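## 4. Demostración ante público: la jornada de puertas abiertas

### 4.1. Contexto y objetivo

Los ensayos descritos en la sección anterior se realizaron sin observadores externos. La jornada de puertas abiertas del laboratorio de Vadton, celebrada en julio de 2020, permitió repetir una parte de ellos en condiciones menos favorables: grupos de visitantes que entraban y salían de la sala, variaciones de iluminación debidas a la apertura de la puerta e intervalos entre ejecuciones fijados por el programa de la visita. El interés de la jornada para este trabajo es doble. Por un lado, aporta un conjunto de ejecuciones obtenidas sin seleccionar el momento de inicio. Por otro, obliga a formular el comportamiento del sistema en términos de tiempo de espera y legibilidad de la acción, magnitudes que no se habían registrado hasta entonces.

La tarea elegida fue la manipulación bimanual de vajilla sobre una encimera de cocina. Se descartó la tarea de apertura de cajones, empleada en los ensayos de Fostcombe, por dos motivos: el recorrido del efector queda oculto para un observador situado detrás de la línea de seguridad y la duración de la ejecución depende en exceso de la fricción de las guías. El traslado de un recipiente, en cambio, tiene fases distinguibles a simple vista (aproximación, cierre, elevación, reorientación y depósito) y admite la interrupción en cualquiera de ellas sin pérdida de la pieza, siempre que se mantenga la consigna de fuerza.

### 4.2. Montaje

El sistema se compone de dos brazos con pinza de dedos paralelos, una cámara a la altura de la cabeza y cámaras de muñeca. El planificador, denominado Rana en el resto del artículo, recibe las imágenes de las cámaras y emite consignas cartesianas para ambos efectores. La coordinación entre brazos se resuelve en el módulo Lakine, que asigna a cada uno un papel, principal o de apoyo, al comienzo de cada subtarea y no lo modifica hasta que esta concluye o se aborta.

La encimera se dispuso con el mismo criterio que en los ensayos previos: vajilla en primer término y productos de alimentación al fondo. Estos últimos no intervienen en la tarea. Su función es introducir superficies impresas, transparentes y de color saturado en el campo visual del detector, puesto que las versiones iniciales de Rana se habían ajustado sobre fondos lisos y presentaban un número elevado de detecciones espurias en presencia de envases. Entre grupo y grupo se permitió que la vajilla quedara donde la hubiera dejado la ejecución anterior, con la única condición de que todas las piezas estuvieran apoyadas de forma estable.

La Figura 3 recoge un instante con el cuenco en el aire, registrado desde la cámara de cabeza. El agarre se realiza por el borde, con el brazo derecho.

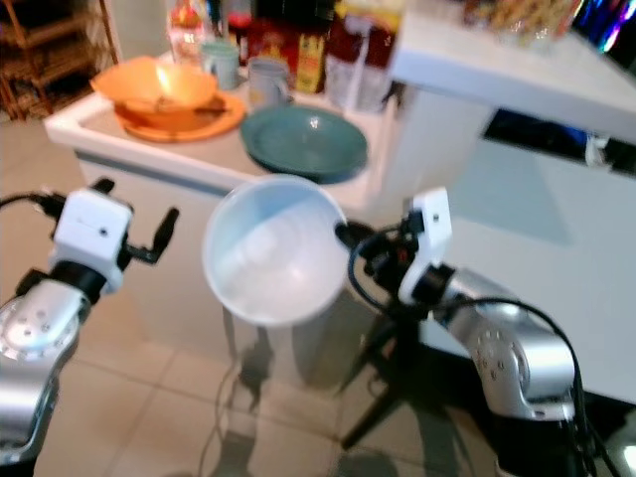
**Figura 3.** Cuenco translúcido sujeto por el borde con la pinza derecha. Al fondo, encimera con vajilla y envases.

El agarre por el borde se prefirió al agarre exterior con ambas pinzas. Este último reparte mejor la carga, pero exige que los dos brazos desciendan a los lados del recipiente, y el volumen de las carcasas de las pinzas hace inviable la maniobra cuando hay otra pieza contigua. El coste del agarre por el borde es un momento no despreciable en torno al eje de los dedos: si la consigna de fuerza es insuficiente, el recipiente pivota durante la elevación. En los recipientes de plástico el efecto se ve acentuado por la deformación local de la pared, que reduce la superficie efectiva de contacto. La consigna se fijó antes de la jornada y no se modificó durante ella.

### 4.3. Protocolo de la visita

Los visitantes accedieron en 14 grupos. Para cada grupo se lanzaron 2 ejecuciones, separadas por una explicación oral de los módulos del sistema. La primera se realizaba a velocidad nominal; la segunda, con la velocidad cartesiana reducida, de forma que las fases pudieran comentarse mientras se producían. El operador disponía en todo momento de un pulsador de parada y permanecía fuera del volumen de trabajo de los brazos.

Se establecieron las siguientes condiciones de inicio:

- todos los visitantes situados detrás de la línea marcada en el suelo;
- ambos brazos en postura de reposo y pinzas abiertas;
- al menos un recipiente detectado con confianza superior al umbral de trabajo;
- ausencia de avisos pendientes en el registro del controlador.

Si alguna de ellas no se cumplía transcurridos 20 segundos desde la orden del operador, la ejecución se contabilizaba como inicio fallido y se volvía a intentar una sola vez. La decisión de incluir los inicios fallidos en el recuento responde a que, desde el punto de vista del observador, un sistema que no arranca es indistinguible de uno que falla en la primera fase.

No se tomaron imágenes de los visitantes. Las cámaras del robot se orientaron hacia la encimera y el suelo contiguo, y los registros se revisaron antes de su archivo.

### 4.4. Registro desde la muñeca

Las cámaras de muñeca son la fuente principal de información en los últimos centímetros de la aproximación, cuando la vista de cabeza queda parcialmente obstruida por los propios brazos. Su colocación responde a un compromiso conocido: cuanto más próxima se encuentra la óptica al plano de los dedos, mejor se estima la distancia al borde del recipiente y menor es la porción de encimera visible.

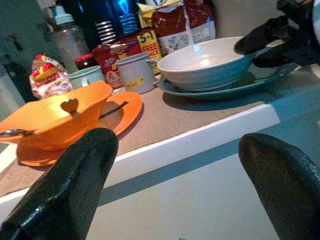 La estimación del borde en Rana se apoya en una segmentación por instancia seguida de un ajuste de elipse, y su punto débil son los recipientes colocados sobre otras piezas, donde el contorno inferior se confunde con el del plato. La disposición registrada por la cámara de muñeca contiene dos casos de este tipo: el cuenco naranja está apoyado en un plato del mismo color, mientras que el cuenco blanco descansa sobre un plato de tono gris verdoso, con un contraste mucho mayor entre ambas piezas. En el primer caso la segmentación tiende a fusionar las dos instancias y el ajuste devuelve una elipse de semieje excesivo; en el segundo el contorno se recupera sin tratamiento adicional. Para el caso desfavorable se añadió una comprobación de altura a partir de la diferencia entre vistas sucesivas, que descarta los puntos situados por debajo del plano estimado del borde. La comprobación incrementa el tiempo de cálculo, aunque no altera el ciclo de control, pues se ejecuta únicamente antes del descenso.

La presencia del segundo efector en el campo visual constituye una fuente de error distinta. Los dedos son negros y brillantes, y sus reflejos cambian con la postura, por lo que una máscara fija solo resulta válida para los dedos solidarios a la propia cámara. Para los del otro brazo se proyecta el modelo geométrico con la cinemática directa y se excluye la región resultante, ampliada con un margen constante. El margen se determinó de manera empírica y resulta conservador: en posiciones muy próximas al recipiente puede suprimir un tramo válido del borde. Cuando el tramo restante es insuficiente para el ajuste, Lakine ordena al brazo de apoyo retirarse en la dirección opuesta al recipiente antes de repetir la estimación.

### 4.5. Datos obtenidos y tratamiento

El registro completo de la jornada contiene 342 segmentos, entendiendo por segmento el intervalo entre dos transiciones consecutivas de la máquina de estados. Se conservaron las imágenes de todas las cámaras, las posiciones articulares, la apertura de las pinzas y la corriente de sus motores. La sincronización se realizó a partir de las marcas temporales del controlador. No se aplicó interpolación a las imágenes.

El etiquetado de fases se hizo de forma manual en agosto, sobre la vista de cabeza y con la señal de apertura de pinza como referencia auxiliar. La transición entre cierre y elevación es la más ambigua, dado que el controlador inicia el movimiento vertical antes de que la corriente se estabilice. Se adoptó como criterio el primer instante en que la componente vertical de la velocidad supera el ruido de reposo. El mismo criterio, con signo contrario, se empleó para el depósito.

Los segmentos correspondientes a la explicación oral, en los que los brazos permanecen en reposo, se mantuvieron en el conjunto. Su utilidad es limitada para el análisis de la manipulación, pero proporcionan una medida de la estabilidad del detector ante cambios de iluminación con la geometría constante.

### 4.6. Observaciones

La diferencia más clara respecto a los ensayos sin público se encontró en la fase previa al movimiento. La detección inicial era sensible a los cambios de luz producidos por la entrada de cada grupo, y el umbral de confianza se alcanzaba con retraso en los recipientes translúcidos, cuya apariencia depende en gran medida de lo que tienen detrás. Una vez iniciado el descenso, la dependencia disminuye, porque el recipiente ocupa una parte mayor de la imagen de muñeca.

La velocidad reducida tuvo un efecto no previsto en la interpretación de los visitantes. Las pausas del brazo de apoyo, que en la ejecución nominal pasan desapercibidas, se percibieron como vacilaciones y motivaron preguntas sobre un posible fallo. Desde el punto de vista del control son esperas nominales de Lakine, asociadas a la asignación fija de papeles. Este resultado es anecdótico, pues no se pasó cuestionario, pero ha llevado a incluir en la versión siguiente un indicador luminoso del estado de cada brazo.

En cuanto a la reorientación del recipiente, se constató que la inclinación con un solo punto de agarre requiere más espacio libre del supuesto en la planificación. El volumen barrido por el antebrazo supera el de la propia pieza, y los cables exteriores añaden una incertidumbre que el modelo de colisión no recoge. Durante la jornada se trabajó con un volumen de seguridad ampliado alrededor de ambos antebrazos. La consecuencia es la exclusión de algunas posturas alcanzables, sobre todo las próximas al canto de la encimera, que se tratan en la sección 5 junto con la propuesta de modelado de los cables como cuerpos de envolvente variable.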